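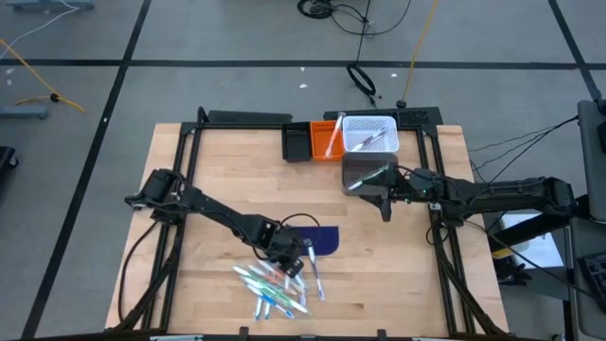

Why do we sleep worse in a strange bed? Part of the brain stays on watch the first night in a new place, so the deep stages come late and break up easily.

Chapter 4
The First Night Away

I wrote most of this chapter in a rented room in Brovari, and I slept terribly there. Six nights! The mattress was fine and the street was quiet, but the radiator ticked, and every tick had me staring at the ceiling wondering who had come in.

Sleep labs have known about this for a long time. When a person comes in for a study, the first night's record usually looks rougher than the second: they take longer to drop off, they wake more often, and dream sleep gets squeezed. Researchers call it the first-night effect, and plenty of them simply throw that night out (I used to do the same, and I feel a bit bad about it now, given how much is hiding in there).

In this chapter we'll look at what the sleeping brain listens for. We start with sound, and with why your own name can wake you when a louder noise doesn't. Then we move on to ducks and dolphins, which can rest one half of the brain at a time, and ask how much of that trick we share. Section 4.3 covers travel and shift work, with a sleep diary kept by my old lab partner Laine Strazds over 29 nights of moving between hotels.

Before you read on, try this. Think of the last time you slept somewhere new and write down what you remember hearing. Give it two minutes. Keep the page handy, since you'll want it for the exercise at the end of Section 4.2.

Key terms: first-night effect, arousal threshold, sleep latency, unihemispheric sleep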